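Mesta at the sink: planning, contact and the wrist view

Project gallery, July
Bajwa kitchen bench, software group

Mesta is the control and planning stack we run on the Junitz upper body. This page covers the dish work, which has taken most of the group's time since autumn. It's mainly a record for people joining the project, and for those at the other site who read the merge notes but don't get to see the bench.

The sink is a good test for software because almost everything in it causes trouble for one module or another. Brushed steel gives poor depth. Rack rods are thin enough to drop out of the point cloud altogether. Plates and cups have very little texture, so the tracker has to work from edges. None of this is new to anyone who has tried it, but having it all in one small area means a change to perception shows up in the grasp results the same afternoon.

A short summary of what runs where:

The head view goes to the scene model. It segments the countertop, the basins and the racks, then fits simple shapes to whatever is resting on them. Plates are fitted as shallow discs and cups as cylinders. The scene model updates at 2 Hz, and we don't try to push it faster.

The wrist view goes to the local tracker, which runs separately and takes over once the hand is close. It doesn't know about the rest of the kitchen. It gets a shape, a starting pose and a region to look in, and it returns a corrected pose for the controller.

The arm planner takes the scene model and searches for a path to a pre-grasp pose. It gets 200 milliseconds. If it finds nothing in that time it returns its last valid path or asks for a new grasp candidate, depending on how far along the motion is.

The hand and arm controller handles the last part of the approach under a force limit. Position targets from the planner are treated as suggestions once contact is reported.

Logging, replay and labelling are all done in Skornix. Every run can be played back against a different build of any one module, with the others held to what they did on the day.

Dish handling, head and wrist views
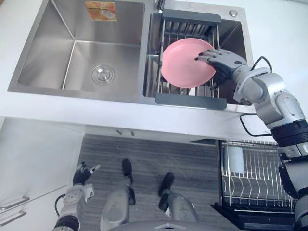
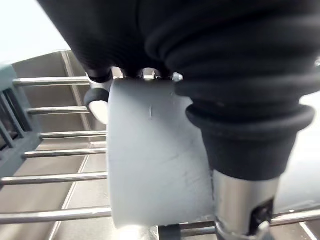
Top: right hand on the rim of the pink plate, on the rack over the smaller basin. Bottom: wrist view of a pale grey cylindrical object, with rack rods and the steel basin behind it.

Notes on the plate

A plate lying flat on rods is awkward for the grasp planner. The usable part is the rim, and the fingers need some room underneath it. Our first version sampled grasps evenly around the whole disc and threw out the ones that hit something. It worked in simulation and was slow on the bench, with most of the 200 milliseconds spent on candidates that were never going to be reachable.

The current version samples 12 grasps, all on the side of the plate nearest the shoulder of the arm being used. They are ranked by wrist angle first and clearance second. If all 12 fail, the planner widens the arc and tries once more before it reports a failure to the task layer.

The rack is modelled as a solid slab with a small allowance at the top. We tried modelling each rod and the result changed from one update to the next as rods came and went in the depth data. The slab is less accurate but it stays put, and the planner behaves much better with a stable obstacle. The cost is that the fingers can't be planned down between rods. Where a grasp needs that, the controller does it under the force limit with collision checking turned off for the fingertips only.

Cables are the other thing to mention. They are included in the self-collision model as fat capsules that follow the forearm links. The capsules are bigger than the real cables and they do rule out some elbow positions that would be fine. We left them that way after comparing replays with smaller ones.

Notes on the wrist view

Once the hand is close, an object can fill much of the wrist image and the gripper itself hides a good part of what's left. The tracker uses a fixed mask for the parts of the gripper that don't move in the image and a second mask, driven by joint angles, for the parts that do. Before the second mask went in, the edge fitter would sometimes lock on to the gripper and report a very confident and very wrong pose.

Cylinders are fitted from their two long edges. Where one edge is covered, the tracker holds the radius from the scene model and solves for position using the other edge alone. Rotation about the long axis is left out completely for plain cylinders. Scuffs and scratches were tried as features for this and gave us nothing reliable.

Bright reflections on steel are handled by comparing frames. A highlight slides across the metal as the wrist moves and an object edge doesn't, at least once the known camera motion is taken out. The check needs a few frames of movement to be useful, so the controller adds a small sideways motion to the approach when the tracker asks for it.

Known problems

There are 11 open tickets against the sink task. The ones that matter most:

The handover from scene model to local tracker can jump when the two disagree about the height of an object. At present we blend between them over a short window. A proper fix would carry the uncertainty across.

Replay in Skornix doesn't reproduce the planner's time limit exactly. A slower desktop will return different paths from the bench computer. Use the fixed iteration setting for comparisons, and say so in the merge note.

The task layer retries too eagerly after a failed grasp. It should ask for a fresh scene update first and at the moment it doesn't always wait for one.

Contact detection on light objects is set by hand for each object type. Moving these values out of the code and into the object file is half done.

Bench settings for the dish task are in the Mesta repository under the kitchen profile. Please copy the profile before changing force limits, and keep your copy out of the shared branch until it has been through replay.

Next gallery: cupboard doors and drawer handles.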